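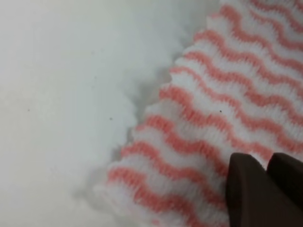

Fig. 1. Wrist view, striped cloth on a white surface, both fingers over the fabric.

Unit 4: When the gripper thinks it has something

Read before lab. Gisela Ruppert will ask you about it, and she does not accept "the sensor was wrong" as a full sentence.

The case is the Druvo folding cell. One October night it logged 3,907 successful grasps. In the morning the output bin held 200 folded cloths and the cell was still cheerfully folding air.

What went wrong: the controller called a grasp good whenever finger current went over a threshold. Cloth pushes back a little. So does a table, if you press on it, and the cell had drifted low enough to press on it all night. Every time it pinched the work surface it gave itself a gold star.

Look at Fig. 1 again and try to say whether the fingers are touching the cloth or hovering over it. Write down your answer and how sure you are. Then compare with your neighbor, politely.

Terms you need: false positive grasp, height drift, independent check.

For lab (groups of 2):
Run the Platis script with the current threshold as shipped.
Add a second check that does not use finger current. Yuk-lan Yeh's group used a lift-and-look. It was slow and it worked.
Keep the e-stop within reach. Fingers that can't feel a table can't feel yours.

Reports go to Farzana Amarasinghe. Include the failed runs.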